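# Quiénes somos

Flikovberg es una escuela de cocina doméstica y orden de la casa, con sede en Utport. No formamos chefs. Tampoco prometemos que nadie vaya a disfrutar fregando, por mucho que lo aseguren los folletos de otros centros.

Empezamos con un curso corto en julio, pensado para quien come en la misma mesa en la que cocina y guarda las cosas. Ese curso sigue siendo el que más se pide. Consta de 40 horas, cuesta 700 euros y no incluye delantal, diploma enmarcado ni aplicación para el móvil.

## Qué enseñamos

A poner la mesa con lo que hay. A doblar un paño para que quepa en el cajón. A decidir qué olla se queda y cuál se regala —casi siempre sobran ollas—. A servir un plato sencillo sin sacar media cocina.

Desconfiamos de los métodos con nombre propio. Hemos probado unos cuantos, incluido el sistema de etiquetas Isia, que nos dejó 49 pegatinas y los mismos armarios de antes. Del manual Moschos conservamos un capítulo, el de los paños, y el resto lo prestamos a quien lo quiera.

## Cómo trabajamos

Las clases son prácticas y el material es corriente: platos de plástico, ollas de acero inoxidable, trapos, utensilios con mango de color, algún rotulador. No vendemos menaje ni cobramos comisión por recomendarlo. Si una bandeja organizadora de bambú le ha cambiado la vida, nos alegramos, pero queremos ver el cajón dentro de seis meses.

Tampoco publicamos porcentajes de satisfacción. Preguntar a la gente si está contenta el último día de curso, con el café en la mano, nos parece una manera bastante pobre de averiguar si aprendió algo.

Las plazas se piden por correo o en la propia escuela. Se puede asistir a una clase suelta antes de pagar el curso completo, y lo aconsejamos.
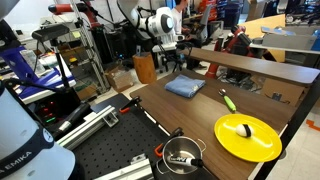

Rocío: Hice la clase suelta y al final me apunté. Lo de los paños me sirve a diario; lo de regalar ollas lo sigo discutiendo con mi madre. ¿El segundo nivel tendrá horario de tarde?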